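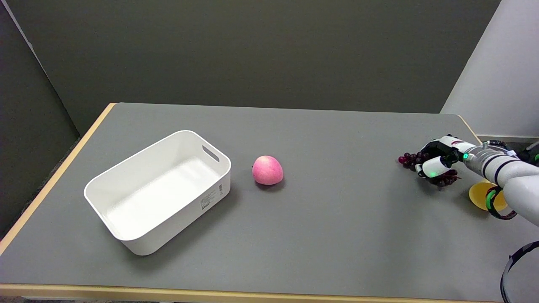
Attachment 1: white bin and apple on the gray table, grapes in hand

Ticket 1172 – Fruit bin, label won't scan
Status: Open
Product: Fodis pantry bin, white, with oval handle
Opened by: Roman Kozłowski

Hi there, and thank you for getting back to me so quickly on Tuesday! The little label I mentioned is on the long side, down near the corner. My Notard scanner beeps at it and then gives me "item 1677", which your list says is a drawer divider (we don't own one, though now I'm curious).

I've tried wiping the label with a soft cloth, restarting the scanner and typing the number in by hand. The other bins all scan fine – I did 17 of them in August without a hiccup, so I don't think it's the scanner.

Reply from Shirima Support:
Thanks, Roman, that helps a lot. The print is too small for us to read in the photo, so could you send a close-up of just the label? In the meantime you're welcome to list the bin under "unlabeled" and go on using it for fruit.

Roman Kozłowski:
Will do, as soon as I find my reading glasses. Should I peel the old label off first, or leave it till the new one comes?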